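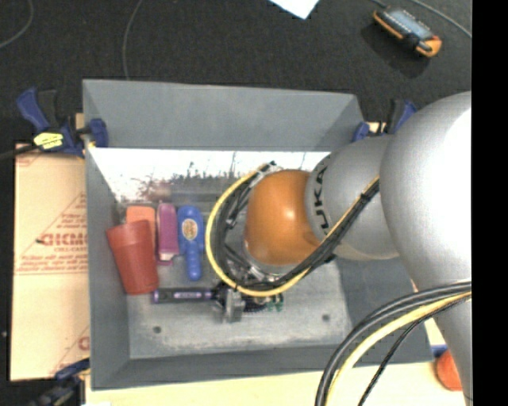 About us

Sturstead supplies plastic storage bins, stainless steel shelving and packing benches to workshops, stockrooms and small warehouses. We started in a single unit on the Wuris estate and still have our office and trade counter there.

Our range covers 304 lines. Most are open-top bins with sloping sides, which nest inside one another when empty and take up little room on a van. Grey is the standard colour and is kept in stock all year. Blue and green are made to order and usually take three weeks.

The main store at Bassey holds 3,000 bins ready to go out. A second store at Falon handles benches and shelving, plus anything too long for a normal pallet. Bench tops come in beech or birch, oiled or left plain, and we can cut them to length before delivery.

We also take bins back. If yours are sound but no longer needed, we will collect them, wash them and sell them on as second grade at a lower price. Cracked ones go for recycling. We handled 4,000 returned bins last year.

Orders placed before noon leave the same day. Customers are welcome to call at the trade counter and try lids, dividers and label holders before buying. From November the counter opens at 7.30 on weekdays and closes at 4. It is shut at weekends.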